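Notebook, July 2009
Glue test, Mokar bench

Back on the hide glue again. Mirjana Mladenović swears by the stuff from Mendeck and I've been skeptical, mostly over the smell, but the first batch of lap joints came out of the clamps looking pretty good. I left them 14 hours, which was longer than planned (I overslept, sorry Mirjana).

Pot notes: soaked the granules overnight in cold water, then brought them up slowly in the double boiler. It got stringy at first so I added a splash more water and it settled down. Pulled it at 335 K on the old dial — yes, the dial is in kelvin, yes, I still want to tape a proper scale over it. Next time stir less, there was foam all over the rim and I was picking it off the brush for ages.

Maple to maple: broke in the wood, not the line. Very happy!
Maple to walnut: broke in the line, shiny on the walnut side. I think I starved it. Redo with a thicker coat and 90 minutes less open time between sanding and gluing.
Pine offcuts: don't bother, they split at the end grain before the joint did anything.

Despina Perić wants the same set done with the Mistau white glue so we can lay them side by side. Fine by me, but we're down to one bottle and the Nikolovski order (no. 1449) still hasn't shown up. Will call.

Labels: pencil on bare wood works, marker bleeds. 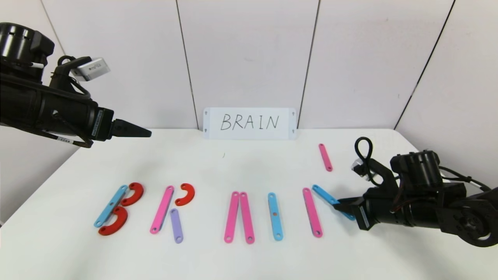
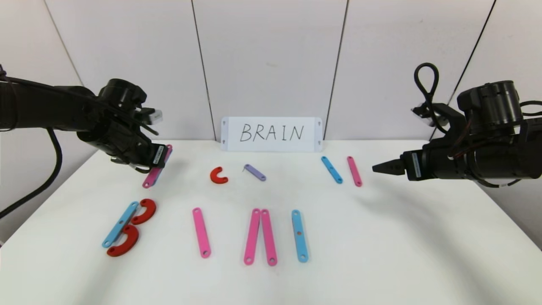
Flat bars and curved pieces on the white tabletop.

To do
Wash both brushes before they go stiff
Cut more walnut strips — same board if there's enough left
Ask Despina where the spring clamps went
Redo walnut joints, thicker coat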